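Home | Features | Materials | Archive

April 16, 2024 – by the Ladard desk
2 min read

Short tube is awkward stock. At the Likero parts store in Pruncombe, 1,448 bins hold fittings and offcuts, and round pieces roll whenever a bin is moved.

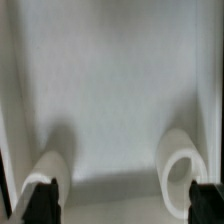 Page last changed: April 16

White tubes laid on their sides in a white bin give little contrast, so the open ends do most of the work – a thick rim reads clearly against the shaded bore. The store's Beltrán layout allots 71 bins to tube alone. Lengths are sorted by bore first, then by wall. Mixed lots go back to the bench for measuring.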